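I've finally joined the Pament sourdough swap, and I'm so glad I did! It runs through February in the back room at Lau, the little tea shop by the canal, and you bring a jar of your starter and go home with somebody else's. Mine is called Vamby (my niece picked it) and is 2 years old, fed on rye and a lot of affection.

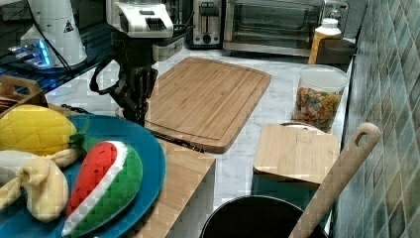 The big bamboo board, with plush fruit on the teal plate.

I came away with a spoonful from Pao-chu Chien, who keeps hers much stiffer than mine - 100 grams of flour to half that of water - and the smell is lovely, all apples and yoghurt. My first loaf was about 540 grams of flour, left overnight on the cold windowsill, and it had the best crust I've ever managed. I ate the heel standing up with far too much butter.
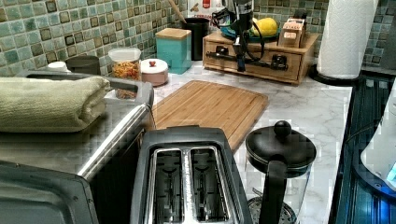 Stiff starter does want a bit more muscle when you mix it, so I tear it into the water first and squash it with my fingers until it goes milky. After that it's the same as any other dough, three or four folds and then leave it be. Small rolls go in the toaster oven, and a thick folded towel like the green one on top of it is just the thing for wrapping them in afterwards, if you like a soft crust. Next I'm trying her raisin loaf, with the raisins soaked in cold tea from Lau.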